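Resources > Talks > Newsroom Practice > Speaker notes

When the presenter leaves: contracts, payouts and what we write about them

Notes for Plimthorpe media day, December 6, 2019
Speaker: Consolacion Dimaculangan

Start slowly. Wait for the people who are still getting coffee.

Good morning. My name is Consolacion Dimaculangan and I worked for 9 years on the media desk of the Zedville Courier. I covered television, and mostly I covered the people who lose their jobs in television. English is my third language, so if I say a legal word in a strange way, please stop me. It is better than if you write it down wrong.

My subject is small. When a known presenter leaves a station before the contract ends, every reader wants to know one thing: does this person still get the money? And we reporters very often answer this question before we know.

I will use one case, the case of Nestor Sarmiento, who read the evening news at Macapagal Television. Many of you remember it. In January he was on the air on a Monday and by the next morning his picture was gone from the website.

(Pause here. Let them remember.)

The first reports said that he was "fired without a cent." The second reports said that he would leave with his full salary. Both reports had a source, and both sources were called "senior." I wrote one of these reports, the second one, so I am speaking also about my own mistake.

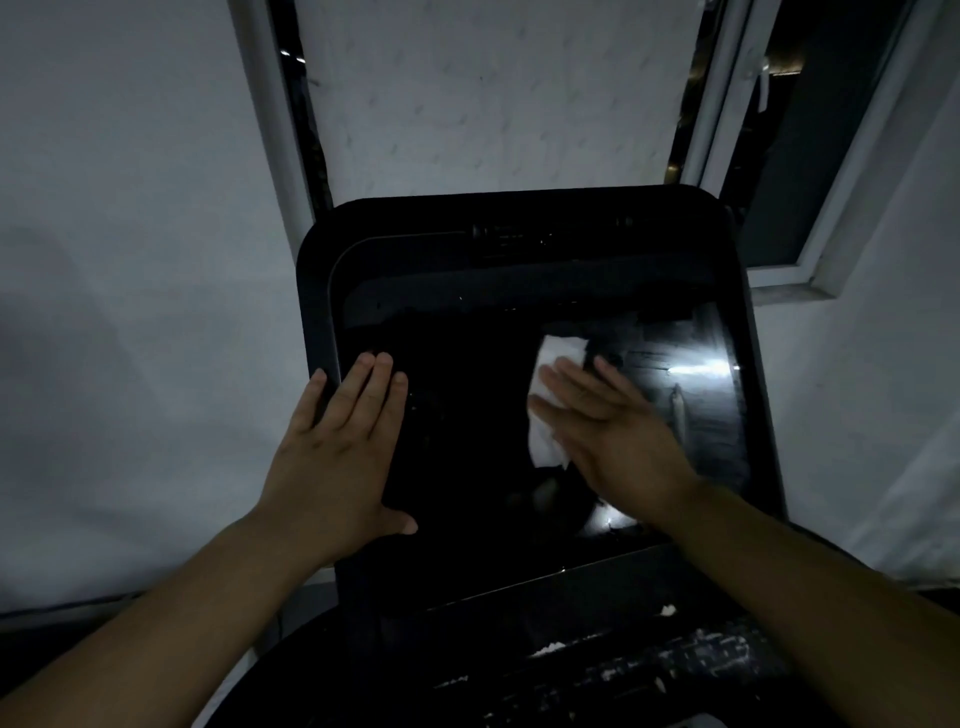
What did the contract say? At that time I had not read it. I had spoken with a person who had spoken with a person from the legal department. Later I read the pages that mattered, and the answer was in two clauses.

The first was the clause on ending for cause. It listed the reasons that allow the station to stop paying at once. The list was long, but the words were soft: "conduct that harms the standing of the company." Who decides what harms the standing? In this contract, the company decides, but it must give notice in writing and the presenter has the right to reply.

The second was what people in the business call pay or play. The station can keep you off the screen, but it must go on paying until the end date. Viewers think that off the screen means fired. For several weeks Sarmiento was off the screen and was still an employee. So "fired" was wrong on the first day, and we all used it, my paper too.

Ask the room: who has ever read a full presenter contract? (Usually a few hands. Do not make a joke about it.)

Now the word "payout." I ask you to be careful with this word. It can mean at least these things:
- salary that was already earned but not yet paid
- salary for the rest of the term
- a settlement, where both sides agree on a sum and on silence
- deferred pay, which belongs to the presenter in any case

In the Sarmiento case the station said to us, "There will be no payout." It was true for the rest of the term. It was not true for the deferred pay, and he received that. When we printed the sentence without asking which kind, we helped the station to say something bigger than what it said.

Slide: the headline from Oline. Leave it up for a short time only.

Oline is a gossip site and I do not want to laugh at it. Their headline was "Sarmiento Walks With Millions?" The question mark did all the work. But the text under it was more careful than mine. They wrote that the contract was active, that lawyers were talking, and that they did not know the result. I had two sources and I sounded sure. They had one and they sounded unsure. Their story needed no correction. 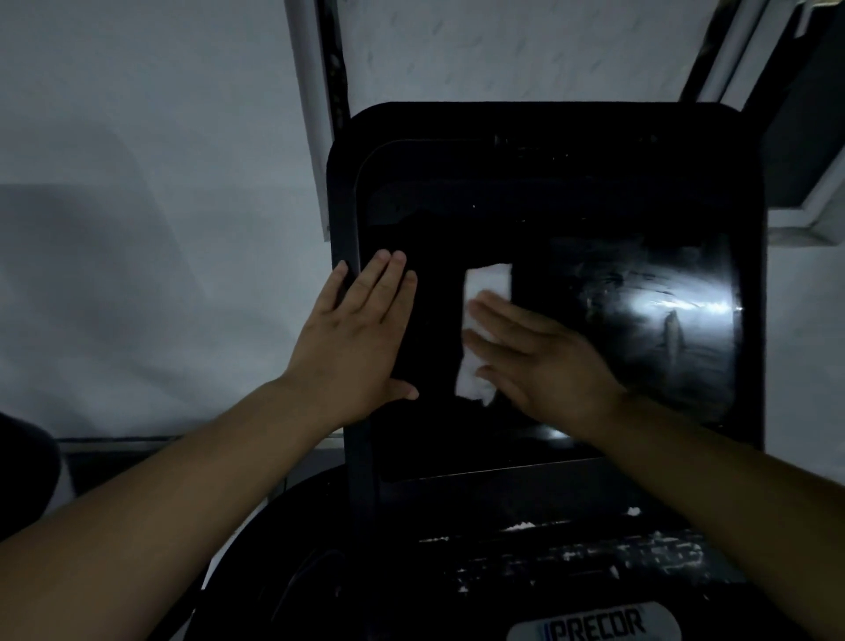 Some questions I now ask before I write anything on money:

Has the source seen the contract, or only heard of it? I ask this directly. People are not offended.

Does the source gain something if readers believe this number? A source at the station wants to look strict for the advertisers. A source near the agent wants to look strong for the talks. Both can be honest people and still push you a little.

Is the person dismissed, suspended or only absent? If I don't know, I write "is off the air," and I can see that by turning on the television.

What happens if the other side never comments? Silence from a presenter is often part of the deal. Please do not write "refused to comment" when the person is perhaps not allowed to.

(If time is short, skip the next part and go to questions.)

On the word "senior." My old editor permitted it for every person with an office door. I would like us to say what the person knows: "a source who has read the agreement," "a source who was told about the talks." It is longer and it looks less important on the page. The reader can judge it better.

I am often asked if readers care about this difference. After my correction I received 100 letters and emails, and the larger part of them was about whether Sarmiento would come back to the evening news. Only a few were about the clause. But those few were from people who had themselves been let go from a job, and they understood the matter of deferred pay very well.

Questions. Repeat each question into the microphone for the back rows. If someone asks what the final sum was, say that I don't know it, and that the agreement is closed.

The handout with the sample clauses is on the table by the door.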